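Category: Student Projects | Applied Automation | Final Reports

Can Machines Do the Chores Yet? Floor Sweeping as a Test Case for Two-Armed Household Robots

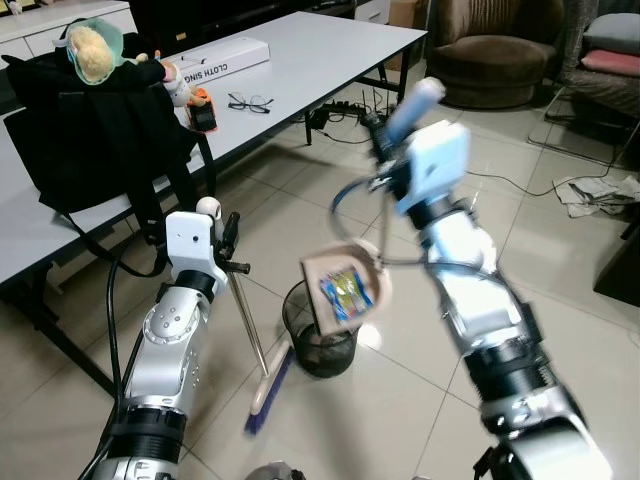
Charpentier Bakberg
Final-year student, Applied Automation Program

1. Background

This report was prepared for the final-year project course. It considers whether a general-purpose robot can carry out ordinary cleaning work with tools made for people. Robot vacuums have been sold to households for many years, but they solve a narrow problem. They move over open floor and collect small dirt. A person who sweeps a room also picks up wrappers, works past table legs and cables, and carries what has been collected to a wastebasket. The project, named Tedano, was set up to study this second kind of work.

2. The Task

The task was divided into four stages: bringing the broom to the litter, moving the litter into the dustpan, lifting the dustpan, and emptying it into a wastebasket. One arm handles the broom and the other handles the dustpan. A snack wrapper was chosen as the standard item. Crumpled packaging is light and changes shape when it is pushed, and it is a common form of household litter.

The last stage appears simple but requires care. The dustpan must stay close to level while it travels and must then be tilted over the opening of the basket. During this time the other arm still has the broom in its grip, and the long handle takes up much of the space in which the arms can move. Keeping the broom head down on the tiles while the dustpan is raised leaves one tool at rest and makes the movement easier to plan.

3. Method

A total of 36 trials were carried out over two weeks in October. The arms were operated remotely in the first 30 trials, and the recorded movements were used to prepare the control program. The remaining six trials were run by the program alone. The room was left in its everyday condition, with furniture and personal items in their usual places.

A trial was counted as complete only if the wrapper ended inside the basket and neither tool was dropped. Trials were stopped by hand if an arm came too close to the furniture.

4. Results

The operated trials showed that the equipment is physically able to do the work. All 30 were completed, although the slowest took 228 seconds. A person would be expected to finish the same job in a small part of that time.

The program completed two of its six trials. In three of the others, the wrapper slid along the front edge of the dustpan and did not enter it. In the last, the dustpan was tilted too early and the wrapper fell beside the basket. There were no collisions.

Glossy tile caused some difficulty. Reflected light was at times read as an object, and the broom was sent toward a bright patch of floor. Loose cables were a second concern. The program had no means of telling a cable from litter, and the area near them was therefore excluded from the trials.

5. Discussion

On this evidence, sweeping with ordinary tools is possible for a machine under close supervision, but it is not yet a chore that can be handed over. The arms can hold a broom firmly. What they lack is the small correction that a person makes without thought - a second push, or a change in the angle of the pan.

The same limit is likely to apply on a shop floor. Flomier, the small retail store consulted during planning, asked whether such a system could clear packaging from its aisles after closing. The present system could not do so without an attendant, and the cost would be hard to justify.

6. Further Work

It is recommended that later groups add a check after each stage, so that the program can repeat a failed sweep before lifting the pan. Trials with paper scraps and dry food crumbs should follow, as should trials on carpet.

Related reports
Folding Towels with Two Grippers: A Progress Report
Shelf Restocking in Small Stores
Loading a Dishwasher Rack: Notes on Grip and Reach

This site uses cookies to remember your settings and to count visits. By continuing to browse, you agree to our use of cookies. Accept | Manage preferences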